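Belard two-drawer desk: a lot of money for a flat surface

Reviewed by Edeltraud Strebel, Saturday, January 10, 2026
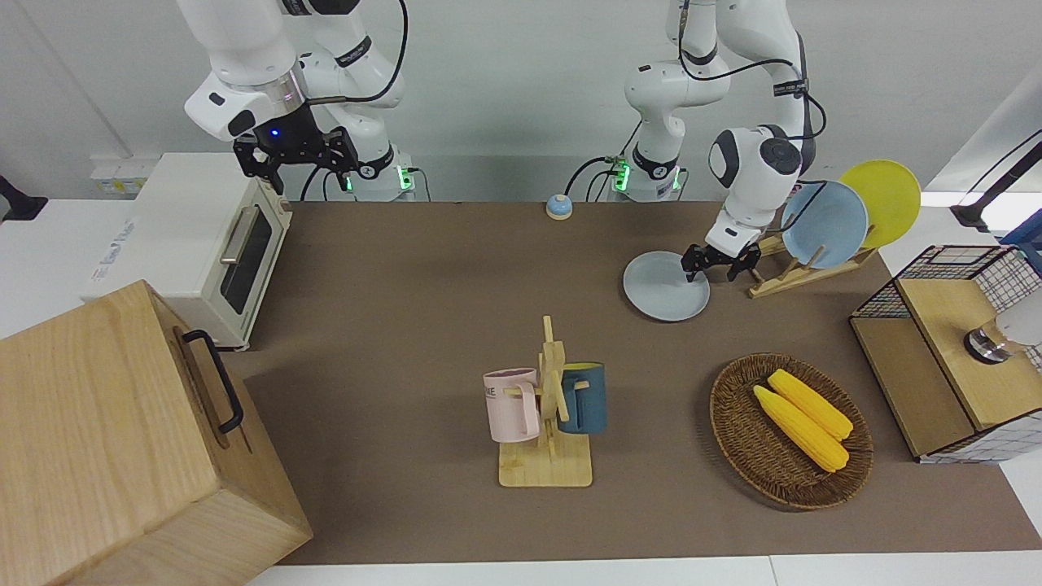 What you pay for

The Belard desk from Clirkine costs £213, plus delivery. The website calls it "furniture for focused people". I have owned one since November and I am no more focused than I was at the kitchen table, though my back hurts a bit less.

Putting it together

Clirkine says one person can do it in an hour. I'd like to meet that person. It took my brother-in-law Owen and me most of an afternoon, and we have both built wardrobes before. The drawings for the drawer runners are printed so small that left and right look the same, and of course they aren't. We had one runner in backwards and only found out when the drawer wouldn't shut. One bolt hole was drilled slightly off and needed persuading.

Using it

Once up, it is steady. I type heavily and the screen doesn't shake, so credit where it's due. The top marks easily. A mug left a ring in the first week, in spite of the "everyday proof" finish, and the care leaflet then tells you to use coasters. So which is it?

The drawers are shallow. A stapler goes in on its side. Files don't go in at all unless you lay them flat, and then you can have 2 of them and nothing else. The cable slot at the back is too narrow for an ordinary plug, so you have to thread everything from the other end, which is fine until you have a lamp.

Customer service

I wrote about the bolt hole and was given ticket number 741. The answer came 10 days later and asked me for a photo of the box, long since gone to the tip. They offered a discount on another Clirkine desk. I don't want another desk.

Would I buy it again?

Probably not at full price. My neighbour has the Jalside, which is plainer and cheaper, has one deep drawer, and hers went together before lunch. If the Belard turns up in a sale and you own coasters, have a look at it in the shop first and open the drawers.

Three stars out of five, one of them for the legs.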